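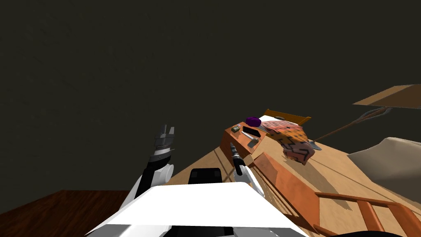 Bedroom scene in the sim, view from over the robot's body. Left gripper open, right one near the nightstand.

Setting up a sim bedroom before you let the real arms near your furniture

Quick writeup, people at the workshop keep asking. This covers getting a two-arm mobile robot into a simulated bedroom on your own PC so you can try reaches before the home build moves an inch. You need the robot model already exported. If your joints aren't named yet go do that first, I'll wait.

Our build is called Nivo. Two arms, parallel grippers, white body with a big flat top. Spyros Grgić did the grippers, I did everything that catches fire. The config files are on the shared drive in the folder called Clondo. Don't ask about the name.

What you need

A desktop with a decent graphics card
Your robot model plus collision shapes
A room model, any furnished bedroom will do
A gamepad or two
Tape measure

Step 1. Load the room on its own

No robot yet. Load it, let it sit, watch for stuff that jumps or sinks. Furniture that starts out slightly inside other furniture will pop. Fix those now. Set bed, walls and anything heavy to static. Small things on the nightstand stay dynamic, those are what you're going to be reaching for.

Leave the floor friction at default for now. You'll come back to it.

Step 2. Check your scale

Biggest time waster of the lot. Room files come in meters, centimeters, whatever the artist had open that day. Measure your own nightstand. Ours at the shop is 491 mm tall so I type that in and scale the model to match. If the robot loads in the size of a cat, it's this. 100 times too big, also this.

Step 3. Drop in the robot

Spawn it a bit above the floor and let it settle. Keep it clear of chairs and tables, and remember the arms stick out further than you think. In my layout there's a chair at the lower right of the view and a dark wood table at the lower left, so turning on the spot needs care. Back up first, then turn.

If it shakes when it lands, the collision shapes on the base overlap. Milovan Stojanovska had this for a whole Saturday. Turn off self collision between parts that are bolted together and it goes away.

Step 4. Place the view

I put mine above the body looking forward and down, so I get the top panel, both arms and the furniture all at once. You want both grippers on screen in the start pose. Tilt down until you can see floor past the body. The floor looks steep and slanted from up there, you get used to it.

Dont bother with pretty lighting. My wall is nearly black and it's fine, the left gripper shows up nicely against it.

Step 5. Start pose

Left arm up, fingers open and pointing up, out of the way. Right arm forward, gripper toward the thing you're after. Save this as a named pose. You will be resetting to it all night.

Gripper open on both at start. A closed gripper at spawn plus a stiff controller = fingers shoved through each other.

Step 6. Controller gains

Start soft. I use stiffness 200 on the arm joints and work up from there. These are our numbers for our arms, yours will be different. Too soft and the arm sags on a long reach. Too stiff and it buzzes. Raise one joint at a time, shoulder first, wrist last. Write down what you changed!

Step 7. First reach

Go for the nightstand corner, not the objects. Bring the right gripper up close to the front corner and stop. Hold. Look at whether the fingertips drift.

Then the top. There are three small things on mine, and the flat black one is a pain, thin objects on a flat surface always are. Start with the gray long one nearer the front edge. Come in from above, slow, fingers either side.

Watch the wooden slab leaning out in front of the bed and nightstand. Easy to forget when you're staring at the gripper. The forearm is what clips it.

Step 8. Log it and repeat

Save joint positions and contacts for every run. I do 11 runs per object before changing anything, otherwise you're tuning to luck. Name the files with the object and the run number. Not "test2final".

Common problems

Objects slide out of the fingers: friction on the fingertips, then grip force. In that order.

Blanket explodes: cloth is turned on. Make it a solid mesh unless you really need folds to move.

Everything runs slow: simplify collision on the chair. All those slats. One box per slat is plenty.

Arm goes the wrong way round: joint limits missing from the export. Check the elbow.

Moving to the real arms

Half speed, hand on the stop button, nothing breakable on the nightstand. Sim friction is kinder then real friction so expect a few drops. Update your numbers in the sim afterwards or the two drift apart within a week.

Part two will be the drawer, once Spyros reprints the fingertips.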